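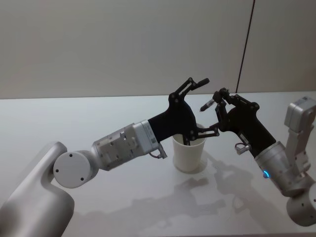
Danish Awan had the kettle on before I'd found anywhere to put my coat. He runs the test bench at Rizvi, a small firm on the edge of Enthorpe that sets up robot arms for people who pack, sort and label things, and I'd come to ask him about grippers. Specifically I wanted to know how you choose one, as I'd been reading catalogues for a fortnight and was more confused than when I started.

"Oh, the catalogues," he said. "They're all the same catalogue. Everything's gentle and everything's strong. You have to pick something up with the thing."

What he picks up, mostly, is stationery. Marker pens and paper cups, over and over, with two arms working together on a white table. I admit I'd expected something grander (car parts? eggs?) but he was firm about it. A marker is thin and hard and smooth, and a paper cup gives way if you so much as look at it, and between them they find out most of what he wants to know.

"If you squeeze a cup too hard you can see it from across the room," he said. "You don't need a sensor for that. And a pen will twist on you. You grab it in the middle and it looks lovely, then the other hand touches the end and it swings round. That's the whole afternoon gone, that is."

The two hands on trial when I visited were a matching pair, black, with fingers made of little flat links and pins. Danish calls them the Raltas, though the proper name is Dralta. The ones they're up against are made by Rondis, and have two plain fingers that slide in and out like a vice. Each pair gets 72 tries at every task, and by the end of May he had 1,224 tries written down, all told. He showed me the spreadsheet. It's very long and quite a lot of the notes column just says "hmm".

So which is better? I asked him straight out and he pulled a face.

"The Rondis closes the same way every time. I love that. You tell it where to go, it goes there, you go and have your lunch. The Dralta is cleverer, it sort of wraps round things, but then you've got to think about where all those knuckles are going. They stick out. When you've got two of them trying to work over one cup, it's like two people trying to get a key in the same door."

I said it sounded as though he'd made up his mind. He hadn't at all! He went off on a long and rather happy tangent about handovers, the bit where one hand gives something to the other, and how the wrapping fingers forgive you for being slightly out. With the sliding ones he has to line up the pen almost perfectly or it gets shoved backwards. With the Dralta he can be 6 millimetres off and it'll often still take it.

"Often," he said again, and wrote it on the back of his hand. I think that was for the spreadsheet.

We talked for a good while about cables, which I hadn't planned to. He has strong feelings about them. Every gripper needs a lead, every lead needs a bit of slack so the wrist can turn, and slack gets caught on things. He's moved one connector four times. "I could tell you the grip force to two decimal places and what really stops us is a loop of wire," he said, sounding more fond than cross.

The controller is another sore point. They started with one box per arm and let the boxes talk to each other, and the arms were forever waiting about politely. Now a single computer sends orders to both, 500 times a second, and he says the difference is like night and day, except when it crashes, in which case both arms stop together and he has to walk round the table and sort them out by hand.

I wondered whether he ever got bored. He thought about it properly, which I liked.

"Not of the pens," he said. "I get bored of cups. You can only be nice to a cup for so long."

He's hoping to try some softer fingertips next, and after that a heavier marker, one of the fat ones for flip charts. He's also got his eye on a camera mounted lower down, as the one he uses for judging distance loses the rim of the cup whenever a finger goes over it. I asked if I could come back and see that and he said yes, if I brought biscuits, and not the ones with raisins.

14 comments
Share this
Search this site...
We use cookies to remember your settings. Accept / Manage choices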